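Grupo de trabajo de manipulación
Proyecto Stakholm
Acta de la reunión de seguimiento

Fecha: 29 de diciembre de 2023
Lugar: sala de reuniones contigua al laboratorio de Grestau
Asistentes: equipo de integración y equipo de visión de Grestau; representación de Mulcahy (dedos y pinzas); representación de Droritz (controladores), por videollamada.

Orden del día
Aprobación del acta anterior
Comparación de dedos de pinza
Cámara de muñeca y cámara de cabeza
Controladores de los brazos
Material y puesto de pruebas
Ruegos y preguntas

Aprobación del acta anterior

Se aprueba con una corrección. Donde decía que los dedos lisos quedaban descartados debe decir que quedan pendientes de una segunda tanda. Integración enviará la versión corregida a las tres empresas.

Comparación de dedos de pinza

Integración presenta los resultados de la tanda de agarre con los dedos negros de almohadilla estriada. Se trabajó con piezas metálicas de formas distintas, entre ellas una rueda de sierra de cinta de aluminio fundido con banda de goma, que es la que más problemas ha planteado. El registro reúne 898 intentos, contando los que se anularon por parada manual. Los anulados se conservan en la carpeta con su marca y no entran en los porcentajes.

La estría sujeta bien la goma y el canto de los radios. En el cubo mecanizado el comportamiento es menos regular: si el cierre no llega centrado, la pieza gira un poco antes de quedar fija. Se pide que la próxima tanda separe en la hoja de registro los agarres por la llanta de los agarres junto al rodamiento, que hasta ahora figuran en la misma columna.

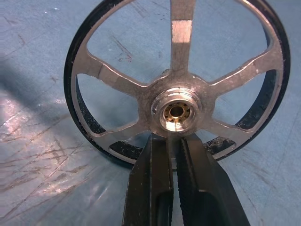
Mulcahy respondió que ese giro le parecía más propio de la velocidad de cierre que de la estría, y pidió que se repitieran los mismos agarres con la fuerza limitada antes de encargar otra almohadilla. Añadió que el perfil liso con recubrimiento de silicona está disponible en el mismo largo y que puede montarse sin modificar el soporte.

Integración acepta repetir la prueba y propone 10 agarres por posición, con la velocidad reducida a la mitad y sin cambiar nada más. Mulcahy entregará antes la ficha del par de apriete de los tornillos de los dedos, que no venía con el último envío. En una de las sesiones hubo que reapretarlos a ojo y no consta el valor.

Se discute si conviene medir también el desgaste de la almohadilla. Se acuerda pesarla y fotografiarla al principio y al final de la tanda, sin añadir otro ensayo.

Cámara de muñeca y cámara de cabeza

Visión expone la comparación entre las dos tomas. La cámara de muñeca da buen detalle del contacto, pero cuando la pinza está cerca los propios dedos ocupan buena parte de la imagen y tapan la zona inferior de la pieza. Además, la luz cenital produce reflejos en las caras mecanizadas que el detector de bordes confunde con aristas. La goma y el aluminio sin mecanizar no dan ese problema.

La cámara de cabeza no pierde la pieza de vista y sirve para decidir la aproximación. Le falta resolución para distinguir el rodamiento. El equipo de visión es partidario de mantener las dos y de pasar de una a otra según la distancia al objeto. Integración no se opone, aunque advierte de que el cambio añade un retardo que todavía no se ha medido.

Se prueba la propuesta de atenuar la luz con un difusor. Hay acuerdo en comprarlo. No hay acuerdo en cambiar el color de la lámina de la mesa: visión querría un gris mate, e integración prefiere no tocar el fondo a mitad de la campaña para no perder la comparación con lo ya grabado. Queda aplazado hasta que termine la tanda de dedos lisos.

Controladores de los brazos

Droritz informa de la versión nueva del controlador. Corrige el salto que aparecía al soltar la pinza con el brazo extendido y cambia el nombre de varios parámetros, de modo que los guiones actuales no funcionarán sin adaptarlos. Ofrece una tabla de equivalencias.

Integración pide instalarla primero en un solo brazo y dejar el otro con la versión actual durante la tanda. Droritz lo desaconseja en las tareas en las que intervienen los dos brazos, por el desfase entre relojes. Se acuerda limitar esa configuración a tareas de un brazo y actualizar ambos a la vez después.

Queda registrada la incidencia 19, relativa al cable de la pinza derecha, que en algunos recorridos roza con el canto de la mesa. Integración estudiará otra guía. Mientras tanto se limita por programa el giro de muñeca en ese lado.

Material y puesto de pruebas

Se revisa la disposición del puesto. La cinta amarilla que delimita las zonas se mantiene donde está. Además de la rueda, se seguirá usando la pieza de bobinado y el disco metálico, que obligan a la pinza a entrar con poca altura y sirven para comparar la punta de los dedos. El operador permanecerá junto al brazo derecho en las pruebas con piezas apoyadas en ángulo y tendrá la parada al alcance.

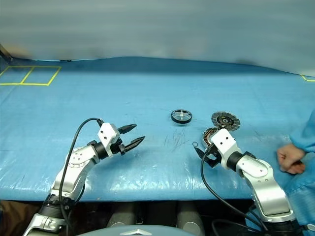 Se preguntó si al cambiar de dedos hay que volver a calibrar la cámara de muñeca.

La calibración se conserva mientras no se afloje el soporte de la cámara; lo que hay que actualizar es la longitud del dedo en el fichero de la herramienta.

Integración incluirá ese paso en la hoja de cambio de dedos, junto con la comprobación de apertura máxima.

Ruegos y preguntas

Droritz solicita acceso de lectura a los registros de fuerza. Se concede, sin los vídeos.

Mulcahy pide que las almohadillas gastadas no se tiren y se le devuelvan en bolsa con la fecha de retirada.

Acuerdos

Repetir los agarres de la rueda con velocidad reducida y dedos estriados. Integración.
Enviar la ficha de par de apriete y 2 juegos de dedos lisos. Mulcahy.
Medir el retardo en el cambio de cámara y comprar el difusor. Visión.
Remitir la tabla de equivalencias de parámetros. Droritz.
Proponer una guía nueva para el cable de la pinza derecha. Integración.

La próxima reunión se convocará por correo cuando esté cerrada la tanda de dedos lisos.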